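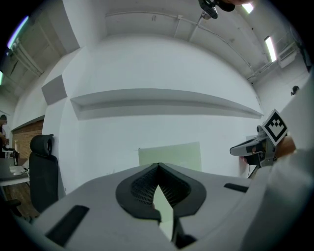

Figure 4. View from the first gripper during pairing. The second gripper, with its square marker, is held up at right.

4.2 Pairing the two grippers

Pairing records the position of one hand-held gripper relative to the other. The Rorkine trajectory solver uses this record to put both hands in one coordinate frame.

1. Start recording on both grippers.
2. Hold the first gripper level, facing a wall with fixed features such as shelves or panels.
3. Raise the second gripper until its marker is fully in view of the first.
4. Hold both still for 30 frames.
5. Move the second gripper slowly through its working range. Keep the marker visible for at least 200 frames.
6. Stop both recordings and run the pairing check.

Note: The check needs 170 valid marker detections. Sessions below this limit are left out of the two-hand training set and must be recorded again.

Caution: Do not cover the marker with fingers or a sleeve. A partly covered marker can return a wrong angle without an error message.

Pairing procedure revised by Domnica Sârbu, May 24, 2025. For solver error codes, see section 7.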